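三月里天还冷，我在楼下对着车发了好一会儿呆。我那辆 Zomley 的 Piras，旅行版，手动挡，银灰色，右后门的密封条终于彻底断了。之前是裂，后来是翘，每次洗车都要拿毛巾塞着，开高速的时候呜呜地响，家里人坐后排总说像有人在耳边吹瓶子。断了以后倒也干脆，不修不行了。

这篇写得会有点啰嗦，先跟大家打个招呼。上次写换雨刮连杆的那篇，有好几位读者在底下问我零件到底从哪里来，老车停产这么多年了还买不买得到，买来的能不能用。我当时回得很潦草，一直觉得欠着。正好这回为了一根密封条、一只暖风水阀和一组后减震，前前后后折腾了五周，什么渠道都摸了一遍，就一起写下来吧。

Piras 这车，不熟悉的朋友可能根本没见过。它当年卖得不算好，后备厢倒是大得惊人，后排放倒以后我能在里面躺平。发动机很皮实，底盘也耐操，毛病都出在橡胶件和塑料件上。想想也正常，铁的东西可以打磨可以焊，橡胶到了年纪，说硬就硬了，谁也拦不住。买它的时候表上里程不高，我还挺得意，后来才慢慢明白，停着不动的车，橡胶老得一点不比跑着的慢。

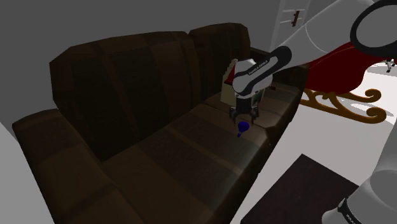

停产这么久的车，原厂件还能买到吗？

一部分可以。机油滤芯、刹车片、皮带这类消耗件基本都有现货，几个兄弟车型通用，厂里一直在做；车身上的密封条、内饰卡扣、装饰条就看运气了，有的仓库里还剩最后一批，卖完就没有了，需要拿零件号一个一个去问。

零件号这三个字，请大家记在小本子上。我刚开始玩老车的时候不懂，跑到店里跟人家说“右后门那根胶条”，店员很客气，给我翻了半天，最后拿出来一根前门的。我还高高兴兴装回家比划，短了一截，怎么拉都差一点，差点以为是自己手艺不行。后来学乖了，凡是要买东西，先去查图册，把编号抄下来，再把后缀字母也抄下来。后缀很要紧！同一根密封条，旅行版和三厢版的编号前面完全一样，就最后一个字母不同，长度和转角的弧度都不一样。我这次就差点栽在这个字母上，还好下单之前又看了一眼。

## 先说正规的那条路

我第一个去问的是 Zomley 的售后。店在城北，门口还挂着旧标志，里面卖的已经全是新车型了。接待台的姑娘很年轻，我报车型，她愣了一下，去后面问了人才回来，说系统里查得到，可以订，要从中心库调。我问多久，她说系统没给时间。我问能不能先付定金排着，她说可以，于是我就付了，心里还挺踏实。

结果等了两个星期，来了一条短信，说该零件供应状态变更，请联系门店。我打过去，对方解释得很耐心：他们去年把几个地方的旧件库合到了一起，东西搬了家，货架重新编了号，有些老零件账面上有，实际还没上架，找不着。也有可能早就没了，账没销。她建议我再等等，或者退款。

我选了退款。倒也没生气，搬过家的人都知道，搬家以后总有那么一只箱子，明明记得装了，就是找不到。我家厨房那把好剪刀，搬家两年以后才从冬天的靴子里冒出来。一座装满零件的大仓库，箱子比我家多了去了，我很能体谅。只是体谅归体谅，我的右后门还在漏风，下雨天还要垫毛巾。

顺便说一句，退款很快，当天下午就到账了，这一点要夸。水阀倒是在这家店买到的，柜台里就有现成的一只，盒子都晒褪色了，打开来崭新。价格比我预想的低，大概是照着老价签卖的，我没多问，抱着就走了。

## 然后是网上

网上买老车零件，像在旧货市场里逛，什么都有，什么都得自己看。我常用的是一家叫 Atix 的配件商，做了很多年，页面丑得很有年代感，搜索框还分大小写，但是它有一个好处：每个零件底下会写清楚生产日期，橡胶件尤其写得细。我在它那里找到了旅行版的密封条，库存显示还有，后缀字母也对，生产日期不算太旧。

犹豫了一个晚上。贵倒不是特别贵，我怕的是放久了的橡胶。以前吃过亏，买过一套号称全新未拆封的挡泥胶垫，拆开一弯就裂，白花花的断面，像放过期的山楂条。所以这次我先写信过去问，能不能帮我看一下实物的软硬。我本来没抱希望，没想到第二天早上九点多就收到了回信，说从货架上取下来捏过了，弹性正常，卷着放的，没有压扁，还问我需不需要连卡扣一起发。

就冲这封信，我把整套减震也在他们家下了单。连密封条、卡扣、后减震，再加上运费，一共 2,537 元。这个数我记得很清楚，付款的时候页面卡住了，我盯着它看了好久，生怕付了两遍。

买橡胶件的时候我现在会看这么几样，写给用得着的人：

- 生产日期。卖家不肯说的，我一般就不买了。
- 怎么存放的。卷成大圈的好，折成几折塞在小袋子里的，折痕那里以后多半先裂。
- 表面有没有一层白霜。薄薄一层擦得掉的没关系，擦掉以后底下有细纹的就算了。
- 到手先别急着装，放在屋里过一夜，摊平了让它自己舒展开。

最后这条是我自己摸索的，没有什么理论。冬天快递车上冻得邦邦硬的胶条，硬往门框上按，转角的地方总是鼓起来，放暖和了再装就服帖得多。家里人对我把两米多长的黑胶条摊在客厅地板上过夜有一点意见，不过也就一晚上，绕着走走就过去了。

## 拆车件，我是又爱又怕

后减震上面的橡胶垫，Atix 没有单独卖的。我就去了郊区的拆车场。

拆车场这种地方，去之前总觉得能花小钱办大事，去了以后多半是花了一整天，带回来一堆不在计划里的东西。那天我本来只要两个橡胶垫，结果看到一辆和我同款的 Piras，停在最里面一排，车顶上落满了树叶，前脸已经没有了，车厢里面却干干净净的。我站在旁边看了半天，心里怪怪的。手套箱里还有一张洗车卡，打了好几个孔，再洗一次就能换一次免费的。

橡胶垫拆下来一看，跟我车上的一样老，压得扁扁的，没有买的必要。我拆了它的遮阳板夹子、后备厢的小灯罩，还有一只烟灰缸。我不抽烟，那只烟灰缸拿来放停车场的零钱。场主按斤给我算的，便宜得让人不好意思，我又多买了一个备用的油箱盖。

我对拆车件的态度大概是这样：内饰、灯罩、铁皮、玻璃，放心买；橡胶、皮带、刹车上的东西，能不碰就不碰。轴承我也不买，转起来听着再顺，装上去跑几百公里以后是什么声音，谁心里都没底。

橡胶垫最后是用 Clanimier 的副厂件。Clanimier 这个牌子，论坛上评价两极分化，有人说比原厂还耐用，有人说装上就吱吱叫。我装完以后过减速带倒是没有叫，先开着吧，过完夏天再回来补一句。如果我忘了，请在留言里催我，我是真的会忘。

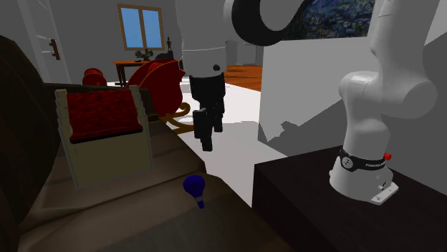
## 装起来的那个下午

密封条自己装，减震送到店里装，这是我给自己划的线。压弹簧那一步我不敢在楼下弄，工具是有的，胆子没有。

换密封条说难也不难，就是要有耐心。旧的那根从断口处往两边拉，拉到卡扣的地方要慢，用塑料撬片垫着，别把门框的漆刮了。拆下来以后门框的槽里会有一层黑乎乎的残胶，还有沙子、松针、不知道哪年的瓜子壳。我用温水兑了点洗洁精擦了一遍，再用干布擦，边边角角拿旧牙刷刷。残胶特别顽固的地方，我用的是除胶剂，喷在布上再擦，别直接往漆面上喷。

新的那根从哪里开始装，我研究了很久。图册上没写。我的办法是先把四个转角对好，轻轻按住，再回头去装直的部分。直的地方多一点少一点都能匀开，转角错了，后面就全错。卡扣按进去会有一声很闷的“嗒”，听到了就继续往前走，没听到就退回来再按。我有一个卡扣怎么都不响，拔出来一看，里面的小舌头断了，幸好当时跟 Atix 多要了一袋。

装完第一次关门，门没关上。

我当时心凉了半截。再用力一推，关上了，声音特别沉，像关冰箱。新胶条厚，头几天门会紧，这个我早就知道，可是真碰到的时候还是吓了一跳。楼上邻居路过，说你这车门听着像新车。我嘴上说哪里哪里，心里高兴得不得了，晚饭都多吃了半碗！

头几天最好别狠狠摔门，顺着劲推就行，晚上停好以后把门关严，让胶条自己慢慢压出形状来。过了一个多星期，就跟别的门差不多松紧了。左边那根我也看了看，还能撑一阵，不过编号已经抄好，贴在冰箱上了。

减震那边简单，早上送去，傍晚去取。师傅把换下来的旧件留给我看，其中一只已经漏油漏得黑亮黑亮的，用手一按就下去，半天不回来。我说怪不得过桥的时候后面老是颠三下。他说你能忍到现在也是厉害。取车出来我特地绕去桥上走了一趟，颠一下就稳住了，整个车像是突然坐直了身子。

## 还有几句零碎的

有朋友问，为这么一辆老车花这么多工夫，值不值。我算不清这笔账，也没打算算清。它平时就是拉我去上班、去超市、去山里走走，后备厢里常年放着一把折叠椅和一条旧毯子。春天把车停在水库边上，后门一掀，坐在边沿上喝热茶，我觉得挺好的。

暖风水阀还没换，等天气再暖和一点，停用几天暖风也不要紧的时候再动手。冷却液也打算一起放了换新的，到时候再写。之前有人留言说想看我怎么给散热系统排气，那一步我上次弄得满地都是水，这回准备好好弄，至少找个大一点的盆。

另外，谁手里有 Piras 旅行版的后备厢遮物帘，米色的，卷轴还能回弹的那种，请一定给我留个言。黑色的也行，我不挑。我那卷已经收不回去了，现在用一根晾衣绳拴着。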